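**Offene Werkstatt Trekville** · Mitteilungen aus dem Projekt Jornum · Mai 2025

**1/13**
Die Offene Werkstatt Trekville berichtet an dieser Stelle über den Stand des Projekts Jornum. Gegenstand ist der Aufbau eines Tischroboters mit Zweifingergreifer, der Stifte und vergleichbare Kleinteile von einer ebenen Fläche aufnehmen und in einen Halter ablegen soll.

**2/13**
Der Arm steht seit Dezember am hinteren Arbeitsplatz. Gelenke und Grundplatte sind montiert, die Verkabelung ist durchgehend beschriftet. Die Steuerung läuft unter der werkstatteigenen Software Vumia, deren Pflege weiterhin bei der Projektgruppe liegt.

**3/13**
Zur Kostenlage: Für Antriebe, Netzteil und Lager wurden bislang 1.388 Euro aufgewendet. Davon entfielen 253 Euro auf Ersatz für zwei Servos, die beim ersten Dauerlauf ausgefallen sind. Die Rechnungen können im Büro eingesehen werden.

**4/13**
Zum Greifer: Die bisherigen Finger hatten glatte Innenflächen. Zylindrische Gegenstände drehten sich beim Schließen weg, bevor ausreichend Haltekraft anlag. Die Finger wurden deshalb neu konstruiert. Sie laufen nun zu abgeschrägten Spitzen zu und tragen innen Griffflächen mit feiner Rautenstruktur.

**5/13**
Der Entwurf der Rautenstruktur stammt von Muthoni Odera. Drei Varianten wurden gefertigt und verglichen. Die gröbste hinterließ Druckstellen auf weichen Kunststoffkappen und wurde verworfen. Die feinste hat sich durchgesetzt.

**6/13**
Für die laufenden Greifversuche werden handelsübliche Marker mit farbigen Kappen verwendet. Vumia bestimmt die Lage eines Stifts anhand der Kappenfarbe. Rosa und Hellblau heben sich von der blassen Arbeitsfläche deutlich ab, der schwarze Schaft dient als zweites Merkmal für die Ausrichtung.
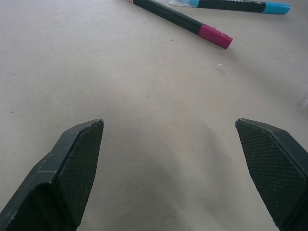 **7/13**
Zu den Versuchen ging ein Hinweis aus der Leserschaft ein. Muriithi fragt, weshalb die Stifte nicht einfach in eine gefräste Rille gelegt würden; damit entfalle die Bestimmung des Winkels vollständig, und der Greifer könne stets aus derselben Richtung anfahren. Im eigenen Aufbau habe sich das bewährt.

**8/13**
Der Einwand ist sachlich richtig. Eine Rille würde die Aufgabe erheblich vereinfachen. Das Projekt verfolgt jedoch das Ziel, ungeordnet abgelegte Teile aufzunehmen, wie sie am Ende eines Kurstages auf den Tischen liegen. Für die Kalibrierung der Fingerstellung wird die Gruppe den Vorschlag gleichwohl übernehmen – eine Musterleiste ist in Arbeit.

**9/13**
Ergebnisse der letzten Versuchsreihe: Von 273 Greifvorgängen endeten 70 ohne sicheren Halt. Die Mehrzahl dieser Fehlversuche betraf schräg zur Armachse liegende Stifte. Der Greifer setzte dabei mit einer Fingerspitze zu früh auf und schob den Stift vor sich her.

**10/13**
Als Ursache wird ein Spiel im Handgelenk vermutet, das sich bei größeren Drehwinkeln bemerkbar macht. Die Messung mit der Messuhr steht noch aus. Bis dahin fährt Vumia die letzten Zentimeter mit verminderter Geschwindigkeit an. Versuche mit dicht nebeneinanderliegenden Stiften sind vorerst zurückgestellt.

**11/13**
Hinweise für alle, die den Platz mitbenutzen:

- Die Arbeitsfläche vor jeder Versuchsreihe abwischen. Kleine Kunststoffreste und Papierschnipsel können von der Erkennung als Objekt gewertet werden.
- Die Höheneinstellung der Leuchten nicht verändern.
- Bei eingeschaltetem Netzteil nicht in den Arbeitsbereich des Arms greifen. Der Not-Aus-Taster befindet sich links am Tischbein.

**12/13**
Die Konstruktionsdaten der neuen Finger liegen im gemeinsamen Verzeichnis unter »Jornum/Greifer«. Wer sie nachbauen möchte, beachte bitte die Ausrichtung beim Druck: Stehend gefertigte Finger brachen in unseren Belastungsproben entlang der Schichten. Liegend gedruckte Teile hielten stand. Die Griffflächen sind gesondert zu fertigen und werden erst nach dem Entgraten eingeklebt.

**13/13**
Nächster Arbeitsschritt ist der Tausch der Lagerbuchse im Handgelenk. Anschließend wird dieselbe Versuchsreihe mit unveränderter Zahl an Greifvorgängen wiederholt. Rückfragen zur Mechanik nimmt Muthoni Odera entgegen, Fehlermeldungen zu Vumia bitte ausschließlich mit beigefügter Protokolldatei.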